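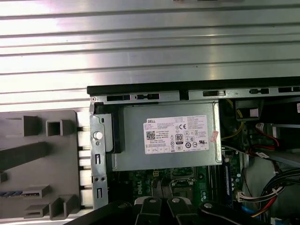

The Atum bench cell from Drustevach is made for the kind of small repair and recycling shop where the same three or four jobs come around all day long, and we get asked every week whether a machine can really take those jobs over yet. Our answer is a friendly "some of them." Take an open Dell desktop, with its power supply tucked under the top rail and red, black and yellow wires looping through the right side. A memory stick waiting in a slotted holder on the tray is a job we're glad to give Atum, as long as the tray sits where it was taught. Those loose cables are another story, and we'd still leave them to a person with good light and a little patience!

**What you get**

- Arm, gripper and controller, set up on your own bench
- 2 fixture trays, cut to the parts you handle most
- 34 ready-made routines, which Annelore Rothe and her team keep adding to
- 2 days of training at your shop or at our Jirneck workroom

Folks also ask about laundry and dishes. We'd love to say yes (Annelore more than anyone), but towels and wet plates aren't something we'll put our name on this year.

Atum fits a Harms bench with no drilling. Lead time is 3 weeks, a bit longer in July. Call and ask for Arnel Tagle, and have a list of your parts handy.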